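关于我们

Ilex 是一所面向成年人的芬兰语学校，开设日常会话、职场芬兰语和公民考试预备三类课程。学校由 Kinnunen 语言服务公司出资设立，教学和行政独立运作。

学校最早只有晚间会话班，学员大多是准备随家人迁居芬兰的人，白天上班，晚上来上课。后来有学员提出需要写求职信、看租房合同，我们才陆续增加了读写课和职场课。现在在册学员126人，分布在初级到中高级的各个班次。

课程安排

每个学期20周，每周上课两次，每次90分钟。初级班使用自编讲义，从问候、数字、购物和看病讲起，语法随课文出现，不单独开课。中级班开始接触报纸短文和政府部门的通知。中高级班以写作和讨论为主，学员每两周交一篇作文，老师逐句批改后发回。

小班人数上限为12人。报名人数不足时，我们会提前一周通知，学员可以转到其他时段，也可以全额退费。

芬兰语的名词有十几个格，口语和书面语差别也大，初学者常常在第二个月感到吃力。我们在这个阶段安排了免费的答疑课，每周六上午，任何班级的学员都可以参加，不用预约。

居家词汇单元

初级班第二学期有一个单元专门讲家里的东西：门厅、厨房、浴室、储藏间。门厅放在最前面。芬兰人进屋脱鞋，去别人家做客也一样，所以“鞋架”“拖鞋”“外套”这几个词学员很快就用得上。单元里还会讲内部位置格和外部位置格的区别，拖鞋在架子上用 hyllyllä，衣服在柜子里用 kaapissa，学员自己造句，再两人一组互相问答。

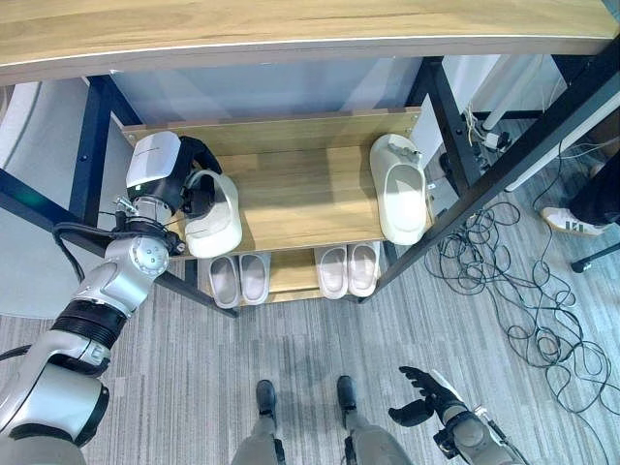

雷约·蒂卡宁（Reijo Tikkanen）
教学主管

我在芬兰做过多年的小学教师，后来转教成人。成人学语言和孩子不同，他们会问为什么，也愿意听解释，但是背单词的时间少。我们编讲义的时候尽量把每课的生词控制在30个以内，学过的词在后面几课里反复出现。

我负责审定全部讲义，也教中高级班的写作课。学员对课程内容有意见，可以直接在课后找我，或者写信放在前台。用中文写也可以，由同事译给我看。

教师

初级班由中文母语教师和芬兰语母语教师搭配授课，前者讲语法，后者带会话。中级以上的班级全部用芬兰语授课。新教师入职后先听课一个月，再独立带班。

教材与图书室

自编讲义《Griton》分上下两册，按学期发放，费用包含在学费内。2023年4月22日启用的修订版重写了租房和就医两个单元，并补上了口语体的对照表。持旧版的学员可以到前台免费领取补充页。

图书室在二楼，有分级读物、童书、词典和过期杂志。学员凭学员卡借阅，每次限借2本，期限三周，可以续借一次。词典不外借。

学员活动

读书小组 Bruvumia 由中级班学员发起，每月聚一次，读一篇短篇小说或一章儿童文学，用芬兰语讨论，初级班学员可以旁听。每年3月另有一次朗读会，学员自选诗歌或短文上台朗读，家属可以到场。

报名与咨询

新学员报名前需要参加分班测试，包括笔试和十分钟的口语谈话。零基础学员免试，直接编入初级班。前台周一至周五下午一点到晚上八点开放，周六只开上午，周日休息。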